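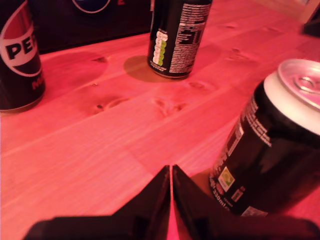 Ticket: Second gripper set for the can cell, quote and budget help
Status: Open, waiting on customer
Opened by: Vittoria Mancuso, Tullbridge
Assigned to: Muammer Türkmen, Wokmont equipment support
Category: Pre-purchase / planning

Vittoria Mancuso, 8:40 am

Good morning, and thank you again for being so patient with me on the phone (I know I went on a bit!). You asked me to put everything in writing, so here goes.

We have one arm on the can picking bench with the standard two-finger gripper, and we're trying to settle what to buy before our budget closes at the end of October. My original request was for a second arm. My manager would much prefer that we get more out of the one we have, and I've been given 3000 dollars to work with, which I realize does not go terribly far.

The trouble is mostly with cans that sit close beside the fingers. With the fingers nearly shut on the way down there is so little room on the right that the outside of the finger can nudge the can before we ever get to grip it. Pepsi Max and the other black cans all go through the same program, and I'd love to keep it that way, as the fellow who wrote it has moved to our other building and is hard to pin down.

So my questions, in no special order. Would narrower fingers solve this, or are we looking at a whole new gripper? Is there anything we can rent first? And does the lighting matter for the camera side? We run a red light over the bench and the cans are black and shiny, so there's quite a bit of glare off the lids and rims. I have a quote from Vendermont for a diffuser but I don't want to spend on it if it's going to sit in a drawer.

Muammer Türkmen, 10:15 am

Hi Vittoria, no apology needed, the long version helps me a great deal.

Let me take the fingers first. Please don't order a whole gripper yet. The body you have is fine for a 330 ml can, and the fingers come off with 4 screws, so a slimmer pair is a much smaller purchase. We list them at 225 dollars for the pair, and I'd suggest buying one spare pair in the same order because the shipping comes out the same. That leaves you a lot of room in the budget.

Before you spend even that, would you try something for me? In the approach settings, look at the opening width on the way down. I suspect it's still at the value we ship with, which keeps the fingers nearly closed until the last moment. That's kind to neighboring cans if you're coming down between two of them, but if the target itself is off to one side then the finger meets it first. Try a wider opening, and shift the approach point toward the can you want. Slow speed please, and empty cans if you have them.

As for renting, yes, we can do a trial on the slim fingers for 9 working days. The paperwork is one page.

On the light, I'd hold off on the Vendermont quote for now. Glare on a lid is a nuisance when your program looks for the lid, and much less of one when it looks for the side of the can. Do you know which yours does? It's on the second tab, under "target feature."

Vittoria Mancuso, 1:30 pm

You are a treasure. I found the opening width and it was indeed the shipped value. We changed it and moved the approach point over, and did a slow run with empties before lunch. Upright cans were picked without a nudge as long as they had some clear table around them. Where one was right up against another we still bumped the neighbor, so I do think the slim fingers are worth having.

The target feature says "lid rim." I had no idea that was even a choice! Should I change it, or leave well alone until the new fingers are on?

One more thing for the planning side. Mofokeng, who look after our maintenance contract, asked whether different fingers mean a new line on the service agreement. I'd rather know now than get a surprise in the spring.

Muammer Türkmen, 2:05 pm

Lovely news about the slow run. Leave the target feature alone for today, so that we only change one thing at a time. Once the trial fingers are on, save a copy of the program and try "side edge" on the copy. If the misses drop you can forget the diffuser, and if they don't, it's money well spent and I'll happily say so in writing for your manager.

For Mofokeng: our side treats fingers as wear parts, so they don't get a separate line with us. Their own agreement I can't speak for, but I'm attaching the part sheet so they can check it against their list.

Trial form is attached too. Could you sign it and tell me which dock to ship to? I'll keep the ticket open until the fingers are on the arm.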